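Visita al laboratorio de manipulación de Gonik: del registro de la demostración a la política desplegada

La visita empezó a las nueve y la primera hora se dedicó a la tarea que el grupo usa como referencia: recoger cubiertos de una mesa y dejarlos en su recipiente.
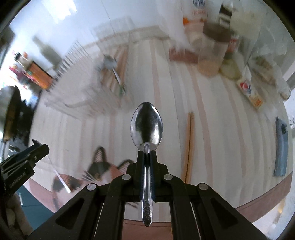
Denise Tunstall, responsable de software, eligió esa tarea por una razón práctica. Los cubiertos son estrechos, brillantes y se agarran por un mango que ofrece poca superficie de contacto. Un error de pocos milímetros en la pose estimada basta para que la cuchara gire entre los dedos de la pinza, y ese giro no aparece en la posición del actuador. El controlador cree que el agarre es correcto y la trayectoria de colocación sale mal.

Gonik trabaja con demostraciones hechas a mano: una persona maneja las pinzas y el sistema registra vídeo, apertura de los dedos y movimiento inercial. Todo lo que vimos después depende de la calidad de ese registro, y a él se dedicó la mayor parte de la mañana.

Sincronización

El primer bloque de la cadena se llama Bresero y se encarga de alinear los flujos. Cada muestra recibe la marca de tiempo en origen, con el reloj del propio dispositivo, y la corrección se calcula fuera de línea. El equipo descartó la corrección en tiempo real tras comprobar que los saltos del estimador introducían discontinuidades de velocidad en las trayectorias. El desfase residual entre vídeo y apertura queda por debajo de 8 ms, según el panel que nos enseñaron. Pregunté si medían el retardo de exposición de la cámara por separado. Lo miden, pero solo al cambiar de firmware.

Con dos pinzas el problema se complica. Las dos trayectorias tienen que expresarse en un mismo sistema de referencia, y la localización visual-inercial de cada una deriva por su cuenta. Bresero resuelve primero cada trayectoria y después añade restricciones cruzadas cuando una pinza entra en el campo de visión de la otra. Si no hay ningún cruce durante el episodio, el archivo se marca como monomanual y no entra en el conjunto de dos brazos.

Percepción

Los reflejos son la parte menos resuelta. El metal pulido devuelve el entorno deformado y los detectores de puntos característicos se enganchan a esos reflejos, que se mueven de forma incoherente con el resto de la imagen. La solución actual es una máscara que excluye del cálculo de odometría la pinza y el objeto agarrado. La máscara de la pinza es fija para cada grado de apertura; la del objeto la genera un segmentador y se revisa por muestreo.

Los manteles estampados, en cambio, ayudan. Una superficie lisa deja al estimador casi sin referencias en el plano de trabajo, y en esas condiciones la deriva vertical crece deprisa. Nos mostraron dos gráficas del mismo movimiento sobre tela estampada y sobre melamina blanca, y la diferencia se aprecia sin leer los ejes. Lo que no vimos fue una evaluación del efecto contrario – que la política aprenda a apoyarse en el estampado. Tunstall reconoció que está pendiente.

Filtrado de episodios

El último lote cerrado contiene 1.639 episodios. El filtro automático aplica criterios sencillos: continuidad de la trayectoria, velocidad máxima alcanzable por el brazo de destino, apertura coherente con el contacto y duración dentro de rango. El segundo criterio es el que más rechaza. Las personas mueven la muñeca con más rapidez que el robot, y reescalar el tiempo no siempre es aceptable, pues altera la dinámica de la suelta.

Los episodios dudosos pasan a una herramienta de revisión, Wotovby, que reproduce el vídeo junto a las curvas de apertura y velocidad. Es una aplicación web sobria, con atajos de teclado para casi todo. La función más útil permite recortar un episodio sin tocar el original: el corte se guarda como metadato y se puede deshacer. Eché en falta un historial de quién cambió qué, que hoy hay que buscar en los registros del servidor.

Planificación y control

La política genera bloques de poses futuras de la pinza y un módulo aparte, Matić, los convierte en consignas articulares. Matić comprueba límites, singularidades y colisiones con la mesa, y recorta el bloque en el primer punto inválido. La política se vuelve a consultar antes de agotar el bloque en curso, de modo que la latencia de inferencia queda cubierta. En la demostración esa latencia se mantuvo cerca del valor nominal de 70 ms. El lazo articular corre a 600 Hz en un proceso independiente, con prioridad de tiempo real y sin reserva dinámica de memoria.

Vimos varias ejecuciones seguidas. Los fallos se concentraron en la suelta: el mango tocaba el borde del recipiente y el robot abría la pinza antes de tiempo. El equipo lo atribuye a que la máscara del objeto elimina información justo donde hace falta. Están probando a enmascarar solo en la odometría y conservar la imagen completa para la política, un cambio que obliga a reprocesar los lotes antiguos.

La sesión terminó con preguntas sobre formatos. Los datos se guardan en contenedores por episodio, con el esquema versionado y un conversor para cada salto de versión. No hay fecha para publicar el conjunto. La documentación de Matić sí se entrega a los visitantes que la pidan, en PDF y con los diagramas de estados incluidos; la de Bresero sigue siendo interna.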